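Sorting and Storing Household Batteries

2 min read

Residents are asked to review their supply of loose batteries once a year, preferably in October. Clear a table, stand the AA cells upright, and keep a shallow tray or bowl within reach for those that have been checked.
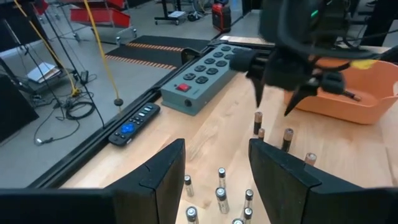

Cells of different brands or ages should not be used together in one device. Write the month of purchase on each with a fine marker. Any cell that is leaking or swollen must be set aside and handled with gloves.

Store sound batteries in a dry cupboard, away from coins and keys. Used batteries may be left at the Wendness collection point, Door 14. Tape the ends of lithium cells before drop-off.

Prepared by Adoración Robles, Household Services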